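Search this book Search Clear

Chapter 4

When the Arm Doesn't Know It's Touching Something

Start with a fault. Most people learn this stuff backwards – they get the nice clean diagrams first and the broken job second, and by then they've decided the broken job is somebody else's problem.

So. Fundthorpe plant, night shift, July 2019. A Tamoretti arm picking rubber floats out of a tray and setting them on a rack. Boring cell. Had run for months with hardly a stop. Then one float came down the line slightly over-inflated, the finger met it early, and the arm kept going. No stop, no alarm. The controller thought it was still travelling through free air. The float rolled, the tray went with it, and the tray jammed the gate that was supposed to keep people out.

Nobody was hurt. The gate was held open by the tray, though, and the arm went on cycling behind an open gate. That last bit is the part to remember.

The log was no help at first. It showed a normal pick. Position good, speed good, grip "complete". What it didn't show was force, becuase force logging had been switched off to save space. The limit itself was set at 200 newtons, left over from an older job with steel parts. A rubber float will never push back that hard. It just moves.

3 comments 11 shares

4.1 What we mean by contact

Three words get muddled all the time, so sort them out now.

Touch – some part of the arm meets some part of the world. Planned or not.

Grasp – the touch is holding the object, and the object goes where the hand goes.

Collision – a touch the program did not ask for. Can be gentle. Gentle collisions still count, and they're the ones that get missed.

The Fundthorpe fault was a collision that got written down as a grasp. The program had one test for "have I got it": did the finger reach its target position. It did. The float just wasn't there any more.

Round objects are the worst for this. A box shoved off centre slides a bit and stops. A ball rolls, and it rolls away from whatever pushed it. Where the finger meets it matters a lot. Push low and to one side and you may be starting a roll before the hand has any hold at all.

Much of the practice work in this chapter is done in simulation, using the Kemppainen room files. Cheap to crash things in there. Run each exercise at least twice, once with the force limit on and once with it off, and keep both logs.

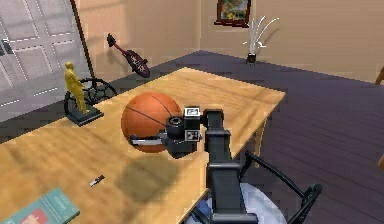 Fig. 4.1 Simulated arm with its finger against a basketball on a table. Touch, grasp or collision?

Have a go at the caption before reading on. You can't settle it from one still, and neither could the controller at Fundthorpe from one position reading. You need to know what was asked for, what force came back, and where the ball went next.

4.2 Setting a limit that means something

Work from the softest, lightest thing the arm will handle, then set the limit under what it takes to shift it. Older Trokska notes say to start from the heaviest part. Fine for dropping things, useless for bumping them. We'll come back to those notes in 4.4, where the sums are.

Check list for a cell after any unplanned contact:

– Stop the arm and lock it off. Don't just pause it.
– Look at the gate. Is it shut, or being held?
– Save the log before restarting, some controllers wipe it.
– Write down the force limit as found, not as it shoud be.
– Only then move the part.

At Fundthorpe the part was moved first, and the limit reset before anyone noted the old number. It was recovered from a backup in August. Two changes followed: force logging back on, and a second switch on the gate so a jammed tray reads as open. Section 4.3 takes the gate first, as it's the simpler of the two.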